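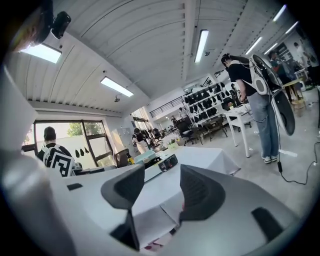
Cooking in a workplace always sounds better than it smells, one reader wrote to us after our winter piece on office lunches, and anyone planning to fry so much as an onion near a desk ought to try it with the windows shut first and then apologise to the whole floor.

Fair enough. We've all worked near the fish reheater. But a single gas burner on a table in a big, bright room is a different animal from a microwave in a cupboard, and after a fortnight of cooking that way at Gostetti I'm ready to argue for it at length.

One burner, one pan, plenty of daylight 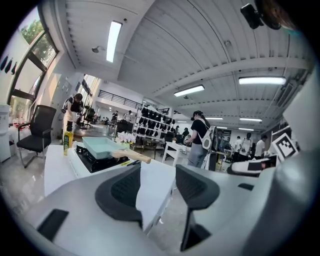
Words: the Prirell food pages
Sep 24, 2000

The table is white and the stove sits straight on it, one of those portable gas ones in a white casing with a black grate on top. The pan is square, light blue, with a light wooden handle, and I coveted it from the first morning. Beside the stove goes a tall yellow-green bottle. Behind the pan there's a pot of white orchids, which I'd never have thought to put anywhere near hot fat, and which now seems to me the best idea in the building.

Gostetti is on Zapata Street, up the hill end, and it was never meant for lunch. It's a work floor, with mesh-backed office chairs and a mezzanine with a metal railing, and dark-framed windows full of green leaves. The proper kitchenette is at the other end of the corridor and has a sink, a toaster and no room to turn around. So the cooking came out to where the people are.

I love a square pan. I know there are purists who'll say the heat comes up in a ring and the corners sulk, and they do sulk a bit, but think about what we put in a pan at midday! Bread is square. Haloumi is oblong. A slab of leftover polenta fits along one side with a row of mushrooms down the other and neither gets under the other's feet. For eggs you get a flat, tidy sheet you can fold twice and slide onto toast with nothing hanging over the edge. As for those cooler corners, that's where I park the garlic once it has coloured.

A portable stove teaches you to get ready before you light it. At home I chop as I go, wandering back to the fridge with one hand sticky. Here everything has to be at the table already, so I took to packing a lunch box of small tubs the night before: sliced spring onion, a knob of butter, grated cheese, whatever herbs hadn't collapsed. From lighting the gas to sitting down I can manage a decent meal in 17 minutes, and that includes finding a fork.

Set-up matters more than technique. Put the stove in the middle of the table's depth, well back from the front edge, and turn the handle so it's over the table and not over the walkway - I got this wrong twice and was rightly told off. The canister should be seated before you bring any food near. Open a window, a proper gap, and keep it open until the pan is off. And don't use a pan so wide that it hangs over the canister side. Read the leaflet that comes with the stove, too. It's dull and it's short.

The dish everyone came back for was the flatbread from Imen, the little grocer two doors down, warmed dry in the pan and then filled with fried egg, chilli and a great deal of coriander. They sell it in packs of 20 and I stopped pretending I'd take any home. Second favourite was zucchini, sliced thick, left alone until properly brown on one side, then finished with lemon. Leaving it alone is the hard part when you've got colleagues leaning in to ask if it's ready.

Flavour aside, what I enjoyed most was cooking in the open like that. In my own kitchen I face a wall. At a table you can stand on whichever side you like, look out at the trees while the butter melts, and hand someone the spatula when the phone goes.

The smell? It was there, and on the garlic days it got as far as the mezzanine. People came down.

We've had so many letters on lunches this year, more than 1,000 at last sort, that the November pages will be given over to one-pan recipes from readers. Square pans welcome, round ones tolerated. Keep the ingredients to what fits in a lunch box, and tell us what you'd cook second, after the gas has been on a while and the pan is really hot.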